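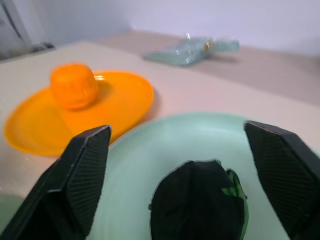

January, bench 2, started 8:40

Fault under investigation: gripper closes on the dark item, reports a good grasp, lifts, and somewhere on the way to the other plate decides it is holding nothing. It then opens. It does this politely and at full height.

Background for anyone at Steston reading this cold. We are on the plate transfer task, two plates, one item on each, swap them over. The orange fruit has been no trouble in any layout. The dark thing on the green plate has been nothing but. Oluwatosin Abubakar blamed the pads, I blamed the width threshold, and we have each spent an afternoon collecting evidence for our own side.

What the log says. Run 237 is the clean one to look at. Fingers close, motor current rises, width settles, grasp flag goes true. Then the width keeps creeping down during the lift, very slowly, as the item squashes. When it gets under the threshold the supervisor reads that as "closed on air", clears the flag and commands open. So the supervisor drops the object because it believes the object has already been dropped. I have worked with people like this.

9:30. Changed one thing only: turned off the open-on-lost-grasp response and left the flag logging. Arm speed down to the crawl setting, e-stop in my hand, nobody else inside the tape. Ran the lift by itself, no transfer. Flag went false at the same part of the lift as before and the item stayed in the fingers. That is one for the threshold.

9:55. Same again with the fruit. Flag stayed true throughout. It is round and firm and doesn't squash, so the width has nowhere to go. Explains why we signed this off in the first place, having tested it on the fruit.

10:20. In fairness to the pad theory: cleaned both pads with the lint-free wipes and repeated. No difference in the width trace that I can find by laying one plot over the other. Abubakar would like it recorded that clean pads are still better than dirty pads. Recorded.

11:15. Went looking for where the threshold came from. It is in the Akum config, copied whole from the Dondholm cell, where they pick rigid parts and a creeping width would mean real trouble. The comment next to it says "tuned, do not touch". Tuned for what, it does not say. The current limit sits two lines below with a value of 500 and no units, and I am leaving that one alone until I know what it is 500 of.

11:40. The part that bothers me more. I went back through the stop events, and event 3529 is this same fault, except that the lost-grasp response fired while the arm was already over the edge of the table. Nothing was hit. But the open command went out with the arm moving, and the safety note we wrote says the gripper never opens above table height unless the arm is stationary. The interlock for that exists. It checks open commands from the task script. It does not check open commands from the supervisor, which go by a different route and apparently don't need to show a pass.

I have filed this as a separate fault from the threshold. Fixing the threshold would make the drops go away and leave the hole in the interlock exactly where it was, and we would all be very pleased with ourselves until the next soft object.

13:30. Abubakar read the above and agrees on the interlock, holds out on the pads. Suggested using the current trace together with width, so that a slow creep with current still up counts as squashing and a sudden fall in both counts as a real loss. I think that is right. I also think it was my idea last week, but the notebook doesn't back me up.

14:50. Tried that offline on the saved traces. It gets run 237 right. It gets all the fruit runs right, for what that is worth. It disagrees with my hand label on run 19, so I watched the trace again and my label was wrong — the current falls off before the open command, and that one was a genuine slip. Label corrected, pride intact, mostly. Also means the pads are not entirely off the hook. Told Abubakar, who was gracious for nearly a minute.

State of the bench as left:
Transfer task locked out on both arms until the interlock covers the supervisor route. The red tag is on the pendant, please don't take it off to "just do one quick run".
Lost-grasp response is OFF in the bench config. Do not copy this file anywhere. That is how we got here.
Crawl speed still set.
Clean pads fitted, old pair bagged and in the drawer.

To do:
Ask Asadi, who wrote the supervisor, whether the second route was on purpose.
Find units for the current limit.
Log a deliberate slip at low height, over foam, so we have a second real one to test the new rule against.
Rewrite the safety note so it describes what the cell does, once the cell does it.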